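About Folldale

Folldale is a small language school on the second floor of the old Girness building. We teach evening and weekend classes in Italian, Czech and Vietnamese to adults at all levels.

Graziella Piras and Bohumila Jelínek started the school with 3 classes and a shared office. Sang Tô joined the next January to set up the Vietnamese program, and he still teaches the beginner group.

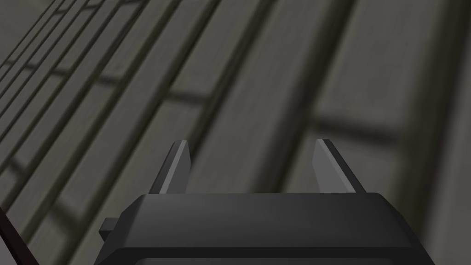 Classes run for 23 weeks and meet twice a week. Groups are small -- most have fewer students than seats -- and books are included in the fee. Our lending library has 521 titles, mostly novels and graded readers. Students may borrow 2 at a time.

Placement tests are free and take almost an hour. Please call the office to set one up. Tươi Sầm handles enrollment and can also answer questions about payment plans.

Page updated 7/2/21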